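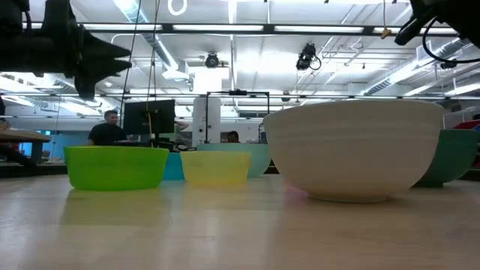
The plastic bowls and the white ceramic one.

Notes on bowls, part two. Part one covered lids, and the short version is that most of mine went in the recycling. What remained was the question of which bowls fit inside which, and in what order they should be stored so that the one I want is not always at the bottom.

I had assumed that a set sold as nesting would nest. The Favau set does, with its own members. It does not nest with the Zamon bowls, which have a nearly identical diameter at the rim but a steeper wall. A Zamon bowl dropped into the next Favau size up stops well short of the base and sits on its own rim, leaving a large air gap underneath. Two of those pairs in a stack and the shelf is full.

Three dimensions matter: outside diameter at the rim, outside diameter at the base, and height. Capacity, the number printed on the packaging, is of limited use for storage. It is also measured to the brim, so a bowl sold as 1,230 ml will not hold that much of anything you intend to stir. I filled mine to a finger's width below the rim and weighed the water. The result was 956 g, so 956 ml for practical purposes. The bowl sold as 3,000 ml I have not weighed, as my kitchen scale is unreliable at that load.

Wall angle can be estimated from the two diameters and the height. Subtract base from rim, halve it, divide by height. A higher number means a more open bowl. Open bowls nest deeply and stack low. Steep bowls hold more for their footprint and splash less under a hand mixer, but they stack badly with anything outside their own family.

Rims are the second problem. A rolled rim adds a few millimeters all the way around and stiffens thin plastic considerably. It also catches on the bowl above if the clearance is tight. I had one pair that locked together after washing and had to be separated with warm water on the outside and cold on the inside. Lamduan Onsri wrote in after part one to suggest a folded paper towel between the two. This works. It also stops the translucent ones from scuffing each other, which I had put down to the dishwasher.
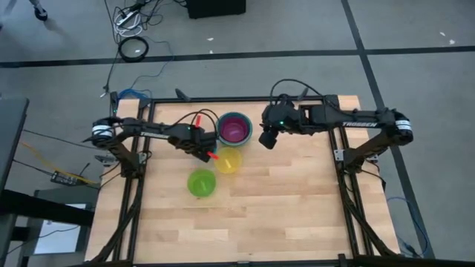

For sorting I now use a fixed procedure. Everything comes out of the cabinet and onto a clear table. Bowls of the same family go together first and are nested on their own. Only then do I try to combine families, working from the largest down. If a bowl does not drop to within a thumb's width of the one below, it starts a new stack. Two low stacks are easier to live with than a tall one that has to be lifted out whole.

Color helps more than I expected. With mixed colors I can see from the rims alone which size is missing, and I no longer lift the stack to check. Annag Pollock keeps hers all white and marks the bases with a paint pen, which requires turning them over. I tried it for a week in May and went back.

Ceramic is a separate case. A deep ceramic bowl with a foot ring should not go on top of plastic at all, in my view. The ring puts the weight on a narrow circle, and thin plastic underneath will flex. Put it at the bottom or give it its own space. An unglazed foot ring will also scratch a glazed surface, so ceramic inside ceramic needs a cloth between.

Shelf spacing: the usable height above my lower shelf is 40 cm, which sounds generous until you allow for getting a hand over the stack and tilting it past the face of the cabinet. I moved the shelf down one set of pins and gave the extra height to the pitchers above.

Remaining work: the Aigner colander, which has handles and therefore nests with nothing, and the Irnbridge measuring bowls, whose spouts all have to face the same way or the stack leans. I also want to repeat the water test with the larger bowls once I have a scale I trust. Anyone who has rim and base diameters for the older Zamon bowls, please leave them in the comments, with units.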